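Category: Product launch > Packaging and retail copy

Ordering back-of-pack copy when the product does two jobs

Silviu Preda

We make a folding camp basin that doubles as a dry bag. Trade name is Totetti. First production run is 3,000 units and the carton artwork has to go to the printer before the end of the month. The agency we used for the name and logo (Plakmont) has handed over brand guidelines but no pack copy, and their quote for writing it is outside the budget.

The back panel has room for 225 words at the minimum type size we are prepared to use. My draft is 46 words on the washing-up use, then the dry bag use, then care instructions, then the address block. Our sales contact at a chain of outdoor shops read it and said she could not tell what the product was until the second paragraph. She suggested leading with the dry bag, where the margin is better. My co-director wants to lead with both in one sentence.

Which use should go first, and should the web page follow the same order as the pack? We have no previous sales data apart from a crowdfunding page that took 3,583 visits and did not ask people why they were buying.

Terence Tapley

Lead with the use that decides which shelf it goes on. The buyer will put it in one bay only, and a customer standing in that bay already has a category in mind. If it is listed with the cookware, the first line says basin. If it is listed with luggage, the first line says dry bag. Ask your sales contact for the category code before you write anything else. The margin on dry bags is irrelevant if the stock is hanging next to the kettles.

The combined sentence your co-director wants can work as a strapline on the front, provided it is under ten words and names both objects as nouns. "Basin and dry bag in one" is adequate. Verbs such as "transforms" or "adapts" take up space and leave the reader to guess what the thing is.

For the back panel I would use this order:

Line 1: what it is, with capacity in litres and packed size.
Line 2: the first use, with one concrete task.
Line 3: the second use, with its limit (splashproof or submersible, and to what depth if tested).
Then care, materials, country of origin, address.

Put the limit in the same type size as the claim. We had a batch of sleeves for a Duan stove reprinted over exactly that point, and the reprint cost more than the original copy.

The web page does not need to match. Visitors arrive from search on one term or the other, so build two landing pages with the same product block and different opening paragraphs. Keep the product name and the capacity figure identical everywhere, including the spreadsheet you send to retailers.

Junhao Qin

just put both on the front with pictures, people don't read the back. we did that with Plila and it sold fine

Xiaoyan Xia

Agree with Terence on the category code, but I would test the wording before artwork sign-off. Print the two versions on plain card at actual size, show each to a separate group for five seconds, take it away and ask what the product is. Write down the first noun they say. It takes an afternoon and you need no software.

Do not ask which version they prefer. Preference answers will follow the layout, and you are testing the copy.

One point on the draft: 46 words on a single use is too long for a panel of that size. Get each use down to one sentence and give the space to the sizes, which are what shop staff get asked for.
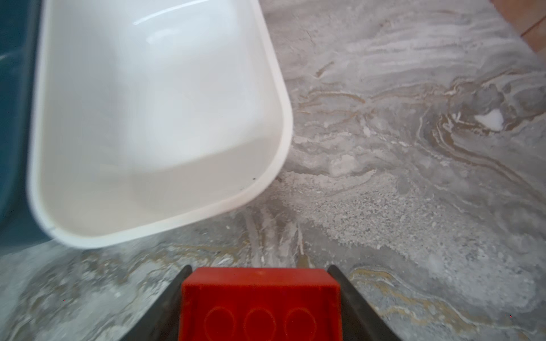

Can the capacity on the pack be rounded up to the nearest litre?

Round down. Measure to the working fill line, state the figure in litres, and keep the test record with the artwork file in case a retailer asks for it.

Last updated: Tue 17 July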